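# Wooden Boards and Worktops: Frequently Asked Questions

Last revised 25 October 2020. Applies to all unvarnished boards sold under the Istero and Jumach names. Laminated shelving and outdoor timber are covered on separate pages.

## Choosing a board

### What is the difference between the Istero and Jumach ranges?

Istero boards are edge-grain: planks are glued side by side with the long grain running across the surface. Jumach boards are end-grain: short blocks are stood upright and glued, so that the cut ends of the fibres form the working face.

Edge-grain boards are lighter, move less with changes in humidity and cost less to make. End-grain boards are kinder to knife edges and hide cuts better, but they take up more oil and must be oiled more often.

### Which species are available?

Maple, beech and oak in the Istero range. Maple and walnut only in the Jumach range. Oak is not offered in end-grain because its open pores hold water and food residue.

### Is maple better than beech?

Both are hard enough for kitchen use. Maple has a closer grain and moves slightly less. Beech is cheaper, takes stain more evenly and dents at about the same load. If the board will stand next to a sink, choose maple.

### Can I use oak for food?

Yes, for dry food such as bread. Oak contains tannin, which turns blue-black where wet iron or carbon steel touches it. The mark is not harmful. It can be lightened with oxalic acid, but the board should not be used for food after that treatment.

### What thickness do I need?

It depends on the span and on whether the board is supported. A loose chopping board can be thin, as it rests on the worktop. A worktop bridging a gap between cabinets needs to be thicker, or needs a batten beneath the unsupported length. The span tables supplied with each order give the figures for each species.

## Moisture and movement

### Why does wood move?

Wood takes up water vapour from the air and gives it back. As it does so it swells and shrinks across the grain. Movement along the grain is small enough to ignore in furniture.

### How should I store a new board before fitting?

Keep it flat, in its wrapping, in the room where it will be used. Do not lean it against a wall or store it on a concrete floor. Unwrap it only when you are ready to oil both faces on the same day.

### My board has cupped. Is it faulty?

Usually not. Cupping occurs when one face is damper than the other. The most common cause is a board left lying on a wet surface, or one oiled on the top face only.

1. Wipe both faces and dry the board with a cloth.
2. Lay it hollow side down on two battens, with air beneath it.
3. Leave it for several days away from radiators and direct sun.
4. When flat, oil both faces and all four edges.

If the board has not moved after two weeks, contact the place of purchase.

### Why do boards crack in winter?

Heated indoor air is dry. Boards fitted in late summer and not oiled again tend to show end checks from December onwards. Seal the ends with an extra coat. End grain loses water much faster than the faces do.

### Can I fix a worktop rigidly to the cabinets?

No. Use slotted brackets or oversize holes with washers, so that the top can move across its width. Screws in tight round holes will hold the edges still while the wood tries to shrink, and the top will split along its weakest line.

## Oiling and finishing

### Which oil should I use?

Any of the following is suitable for a board in contact with food:

| Product type | Dries hard | Coats on a new board | Remarks |
|---|---|---|---|
| Food-grade mineral oil | No | As many as it will take | Washes out; renew often |
| Tung oil, pure | Yes, slowly | Several, thin | May be unsuitable for people with nut allergies |
| Gremix board oil | Yes | 2 | Supplied with Jumach boards |
| Beeswax paste | No | One, over oil | Improves water beading |

Do not use olive, sunflower or other cooking oils. They do not dry fully and will turn rancid in the wood.

### How do I apply Gremix oil?

Sand the bare wood with the grain, finishing at 200 grit. Remove the dust. Apply the first coat with a lint-free cloth, leave it to soak in for the time stated on the tin, and wipe off everything that remains on the surface. Apply the second coat the next day in the same way.

Do not leave a wet film to dry. It will stay tacky and will have to be removed with a scraper.

### Is it true that oily rags can catch fire?

Yes. Oils that dry by reacting with air give off heat as they do so. A crumpled rag can retain enough of that heat to ignite. Spread used rags out flat outdoors until stiff, or soak them in water and put them in a closed metal container. This applies to tung oil, linseed oil and Gremix. It does not apply to mineral oil.

### How often should I oil the board again?

Put a few drops of water on the surface. If they bead, no oil is needed. If they soak in and darken the wood, oil the board once it has dried.

### Can I varnish the board instead?

Varnish is not recommended on a cutting surface. Knife cuts break the film, water gets in beneath it and the varnish lifts. On a worktop not used for cutting, a varnish made for wooden counters is acceptable. Varnish both faces.

## Joints, grain and appearance

### Can I see where the planks are joined?

On close inspection, yes. In pale species the glue lines are narrow, and some are easier to find than others depending on how well the grain on either side matches. Two joins in the same board may look quite different: one faint, the next plain to see.
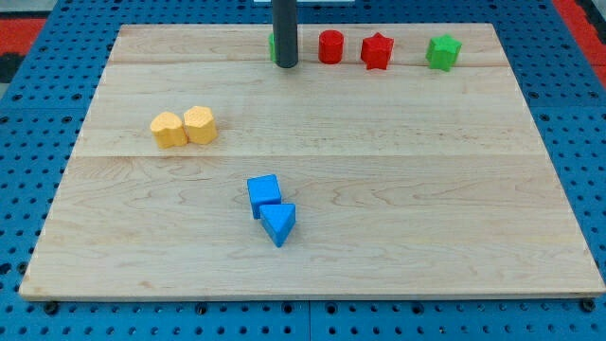 *Photo: Jireš workshop archive. Maple board, joined planks.*

The visibility of a seam says little about its strength. A sound glue line is generally stronger than the wood beside it. A seam is of concern only if a fingernail catches in it, if a dark line has appeared along it after washing, or if it has opened at the end of the board.

### Why are there darker streaks in my board?

Streaks are mineral deposits or a change from sapwood to heartwood. They are natural and are not graded out of either range. Colour matching between separate boards is not offered, but planks within one Istero board are selected from the same batch.

### Will the colour change?

Yes. Maple yellows with light and with most oils. Walnut becomes lighter. Move any objects kept on a new board from time to time during the first months, or their outlines will remain as paler or darker patches.

### A joint has opened. Can I repair it?

A short opening at the end can be repaired. Let the board dry fully, work a water-resistant wood glue into the gap with a thin blade, and clamp across the width until cured. Scrape off the surplus before sanding. Do not fill the gap with hard filler, which will force the joint further apart when the board next swells.

An opening that runs the full length should be sawn out and re-glued. Jireš carries out this work on both ranges.

## Cleaning and stains

### How should I wash a wooden board?

Use hot water, a little washing-up liquid and a brush. Wash both faces, rinse, wipe and stand the board on edge to dry. Never put it in a dishwasher or leave it to soak.

### How do I remove onion or garlic smells?

Rub the surface with coarse salt and half a lemon, leave for a few minutes, rinse and dry. Oil the board afterwards if it looks dull.

### What about raised grain?

The surface may feel rough after the first few washes. Let it dry and sand lightly by hand with fine paper, always with the grain. Once this has been done a couple of times the effect largely stops.

## Orders and repairs

### Can boards be cut to size?

Istero boards can be cut to any length and width within the stock sizes. The minimum finished width is 143 mm. Jumach boards are not cut to order, as the block pattern would be left uneven at the edges.

### How long does a repair take?

Allow 11 working days from the date the board reaches the workshop. Boards must arrive clean and dry. Wet boards are set aside to dry first, and the repair period begins when they are ready to be worked on.

### Are offcuts sold?

Maple and beech offcuts are sold by weight from the Jireš counter. They are not oiled, sorted or reserved.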